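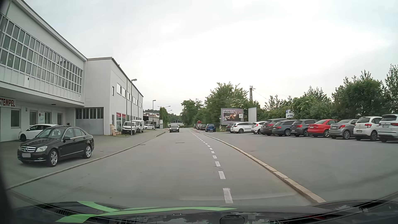

List archive: Premises and Access

Subject: Re: Kerb line and manhole covers, Urkley estate road
Date: September 24, 2021

On the width question, I have now been through the Kinnear drawings and compared them with what is on the ground. My replies are set between the quoted parts of the earlier message.

> The drawing gives one kerb type for both sides of the
> road. Is that right? It matters for the quantities, as
> the two sides are priced separately.

It is wrong. The kerb between the carriageway and the parking area is a light stone one. The kerb on the other side, along the paved forecourt, is low and grey. Please treat them as two items. Tristex priced the whole job as the low type, so their figure for the parking side cannot be used as it stands. I have asked them to split it.

The length to be lifted and relaid on the parking side is 189 m. I have not changed that. The forecourt side is not being relaid at all, apart from the short piece by the second cover (see below).

> Are both covers in our part of the road? I have only one
> on my sheet.

There are two. One lies near the centre of the carriageway and the other is close to the left kerb, looking up the road with the shops on the left. Your sheet has the centre one. The one by the kerb was left off when the sheet was redrawn in June, and I have put it back.

The centre cover can be reset with the surfacing. The kerbside one needs the kerb taken out next to it first, so allow 3 m of low kerb there, to be put back at the same level. Do not raise it. The forecourt drains towards the road and a higher kerb would hold the water against the shop fronts.

> Vumatar want to know whether the dashed line will be
> renewed in the same place or moved over to give more room
> on the shop side.

Same place. The line curves slightly to the left as it goes up the road and the new one should follow it. Setting it out straight from the near end would leave the lane on the parking side wider at the far end than at the near end, and we would then be asked to explain it. Mark the offsets from the stone kerb before the old line is planed off. Once the surface has gone there is nothing to measure from on the other side except the low kerb, and I do not trust that for line.

> What about access to the units during the work? The
> tenants have asked twice.

Three points.

First, the wide grey garage door on the side of the second building opens on to the forecourt and must be kept clear at all times. A vehicle needs to be able to turn in front of it. The plan shows a barrier there – please delete it.

Secondly, cars and vans stand on the forecourt on the shop side, some of them well up towards the low structure beyond the second building. They can stay where they are for the kerb work on the parking side. For the piece at the kerbside cover I would ask only for the nearest spaces to be left free on the day.

Thirdly, pallets are kept upright against the corner of the second building. They are not ours and are not in the way, but the tape for the footway should be run outside them.

> Can we store the kerbs on the big car park?

Yes, at the edge nearest the road. The order is for 400 units, delivered on two lorries. Stack them on bearers, not straight on the paving, and keep them back from the stone kerb so that the old ones can be lifted from behind.

The corrected sheet will go to the list when Tristex have returned the split price. Until then please work from the old one with the second cover marked on by hand. Comments on the levels to me, comments on the tenants' notice to the Urkley office.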